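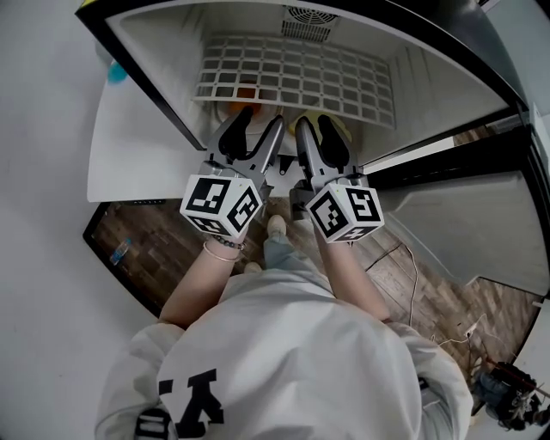
Why Is It Cold In There? Fridges for Kids

Search this site Enter a word Go

Open the fridge. Feel that? Cold air falls out onto your feet. Not up at your face, down at your feet. Cold air is heavier than warm air so it sinks. Remember that, we need it later.

First big surprise. A fridge does not make cold. It moves heat. Heat goes out of the food, out of the air inside, and gets dumped in the room. Put your hand near the back or the side of a fridge (ask a grown-up first, don't squeeze behind it). Warm, right? Some of that heat came out of your milk.

How does it move heat?

Pipes. Inside the pipes there is a special stuff that can be a liquid or a gas. When it turns from liquid to gas it soaks up heat. Same as when you get out of the pool and the water dries off you and you shiver — the water took your heat with it. Then a pump called a compressor squeezes the gas, it gets hot, and the heat goes out into the kitchen. Gas turns back to liquid. Around again. And again. That humming noise at night is the compressor working.

What is the fan for?

Lots of fridges have one, behind a round grille at the back. It pushes cold air around so one corner isn't freezing while another one is warm. Slots near it let air in or out. So don't shove a big box right up against them! Air can't get past a box.

Why does the shelf have holes?

Look at a grid shelf. More hole than shelf. Cold air sinks, remember? It drops through the holes and reaches the food underneath. Fill every inch of the shelf and you've made a lid. Leave gaps. Small fridges need this most, there's not much room for air to begin with.

Glass shelves don't have holes, so the air goes around the edges insted. Spills stay put on glass. On a grid they drip on whatever is below. Put lids on things.

Why is the door squishy around the edge?

That's the gasket. Bendy rubbery strip, with a magnet hidden inside. It grabs the metal and shuts out the warm air. Crumbs stuck in it make tiny leaks. Wipe it with a damp cloth.

Try it: paper test

Shut a strip of paper in the door so half sticks out. Pull gently. Hard to pull means a good seal. Slides right out? Tell a grown-up. Try 2 different spots.

Does cold kill germs?

No. Slows them down. They get sleepy and grow much slower, so food lasts longer but not forever. Some food still goes fuzzy. Don't eat the fuzzy.

What about fruit?

Oranges and lemons like the fridge, they stay juicy for weeks. Bananas don't, the skin goes brown (inside is usually still fine). Cut fruit goes in a tub with a lid, always.

Quick question from a reader

Muchen Dai wrote in to ask, can I cool my bedroom by leaving the fridge open? Great question and no. The heat comes out the back, into the same room, plus extra heat from the motor. Your room ends up warmer. And the milk goes bad.

So know what you want before you open the door, grab it, shut it.

Words to know

Compressor — the pump that squeezes the gas
Gasket — the bendy seal on teh door
Grille — a cover with gaps so air gets through

Written by Lena Baran. Experiments checked by Unnur Bach. Next one in November: why ice floats.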